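Household Task Operator (part-time, fixed term)
Gasorton Home Robotics, Selardale site

Posted August 9, 2018

Gasorton is looking for people to operate and supervise robot arms doing ordinary housework at our Selardale site. The work runs through the end of February, with a chance of extension. You do not need an engineering background. You need to be comfortable doing laundry, loading a dishwasher and wiping down a counter, and able to do the same thing many times while paying attention.

What the project is about

We are trying to answer a narrow question: which household chores can a machine do today, from start to finish, in a room that was not built for it? We are less interested in what it can do once, on a good day, with an engineer standing by. Most of our chores are broken into short pieces, and each piece is tried over and over with small changes to where things are placed.

Some chores are further along than others. Picking up a single towel from a table and putting it in a bin works well enough that we have stopped spending time on it. Opening a cabinet is fair. Folding is slow. Laundry as a whole is the chore we know least about, and it is the reason for this round of hiring. Getting clothes out of a basket, through a round door and into a drum involves soft items that change shape every time they are touched, and the same is true on the way out. A shirt sleeve caught on the rim of a basket can end a trial.

Our best arm finished 38 of its last 50 attempts at moving one item of clothing from a basket to a drum. When the load was a mixed one, with socks, sheets and shirts together, it finished 3. We would like to know why, in detail, and that depends on people who will watch closely and write down what they see.

What you will do

Operators work in pairs. One person guides the arm by hand controls or starts a trial the arm will run without help. The other resets the room and keeps the log. You will trade places through the shift.

On a normal shift you will:

Set out baskets and clothing according to a placement sheet
Guide the arm through a chore at a steady pace
Stop a trial when the arm is about to pull, drop or jam something
Write a short note after each trial, in full sentences
Do the same chore by hand at set times, so we have a human time to compare against
Put the room back the way the sheet says before you leave

Trials are short, but there are a lot of them. A full shift usually comes to around 70, including the ones that are stopped early. People who enjoy variety may find this dull. People who like getting a procedure right tend to stay.

The notes matter as much as the trials. "Failed" is not a useful note. "Left finger went under the handle and lifted the whole basket" is a useful note. We will train you to write them, and your first week of notes will be read and returned with comments.

The room

Laundry trials are held on the ground floor of the Gunn building, in a plain room with a smooth gray floor and white walls. The washer is a front-loading model. Baskets are moved between trials, sometimes close to the machine and sometimes well away from it, so the arm has to deal with different distances and angles. Expect to bend, kneel and reach into low places during resets. There is a sink and a break room across the hall. 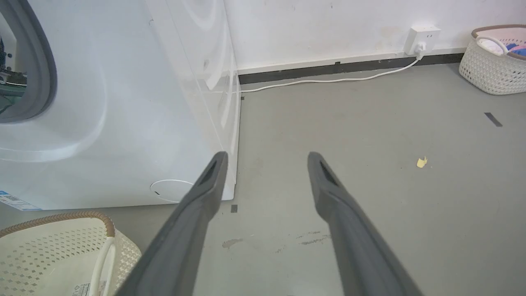

Photo: Gasorton / Selardale site

The arm has two fingers and no sense of touch worth mentioning. It has to work out from its camera where a basket stops and the floor starts, where the handle is, and how much room there is beside the washer. Rims and handles cause a lot of trouble, as do power cords, and operators are expected to know where the cord is before starting any trial near the wall. Pale cloth in a pale basket is also hard for it. If you have ideas about why a particular grasp goes wrong, put them in the log, even if you are not sure.

What we are looking for

Required:

Age 18 or over and legally able to work in the United States
Able to stand for most of a shift and lift a full laundry basket
Clear written English
Willing to follow a placement sheet exactly, including on the last trial of the day
Normal or corrected vision, with good depth perception

Helpful, but not required:

Past work in a commercial laundry, hotel housekeeping or home care
Past work on an assembly or packing line
Spanish

We would be especially glad to hear from people who have done laundry for a living. They notice things that the rest of us miss, such as how a sheet will twist before it does.

Hours and pay

Shifts are four hours, morning or afternoon. Most operators work three to five shifts a week. Pay is hourly, is the same for all operators, and covers training time. The rate is given to every applicant before the first visit. Parking is free, and the Nustberg bus stops at the end of the drive.

Safety

The arm moves slowly and stops when either operator presses a stop button. Long hair must be tied back, and rings and loose bracelets come off before a shift. Nobody works in the room alone. Operators do not repair or adjust the arm.

How to apply

Send a short letter and a list of your past jobs to Ignacio Begay, site lead, Gasorton Home Robotics, Gunn Building, Selardale. A resume is fine but not needed. In the letter, please describe how you would load a washer, step by step, to someone who has never seen it done. Half a page is enough.

Applicants we want to meet will be invited for a paid two-hour visit, which includes a turn at the controls and a page of trial notes. Applications are read as they come in, and the listing will be taken down when the places are filled.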